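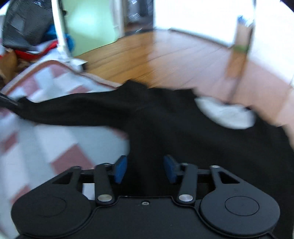
A long-sleeved garment laid on a checkered mat.

Drying and storing dark clothing: notes for residents
2023-09-11

Since the heating controls at Prosau were changed in May, the laundry room on the lower floor has been running cooler and more humid than before. Several residents have reported dark garments that come off the racks with a grey cast, or with a stale smell after a week in the cupboard. The two faults have different causes and need different treatment.

The grey cast is usually detergent residue. Water in the Prosau and Srour buildings is hard, and powder dissolves poorly in it below 30 degrees. Undissolved powder settles in the weave and shows up on black and navy cotton once the cloth is dry. Use liquid detergent for dark loads and keep to the lower dose line on the cap. If a garment is already marked, run it through a rinse cycle with no detergent at all. Repeat once if needed. Fabric softener does not remove residue and tends to fix it in place.

A stale smell means the garment was put away damp. Cuffs, collars, waistbands and the seams under the arm hold water longest, and on a long-sleeved top these can still be damp when the body feels dry. Check them with the back of the hand, which is more sensitive to cold than the fingertips. Jersey and other knits should be dried flat or over two bars, with the sleeves supported. Hung by the shoulders when wet, they lengthen under their own weight and do not fully recover.

The dehumidifier in the Prosau laundry room is now set to switch on at 60 per cent relative humidity. Please do not alter the setting. The tank holds enough for one night's running in ordinary weather and the unit stops when the tank is full, at which point a red light shows. Anyone who finds the light on may empty the tank into the sink. It must be pushed fully home afterwards or the unit will not restart.

Running costs for the shared dryers at Srour came to 372 over the last quarter, against 238 for the quarter before. Part of the rise is tariff. The rest is consistent with longer cycles, and the likely cause is blocked filters. The lint filter should be cleared before each load, and the second filter behind the lower flap once a week. A rota for the second filter is on the door.

For storage, fold knitwear and hang woven shirts. Fold along the side seams, sleeves inward, and keep stacks low enough that the bottom item is not creased by the weight of those above. Leave a gap of a few centimetres between the back of the cupboard and an outside wall. Sealed plastic boxes are suitable only for clothes that are completely dry.

The replacement racks for Danular have been ordered through Flunon and are the same width as the old ones. They will be fixed to the existing brackets. Until then, the folding racks may be used in the corridor, provided that the fire door can open fully.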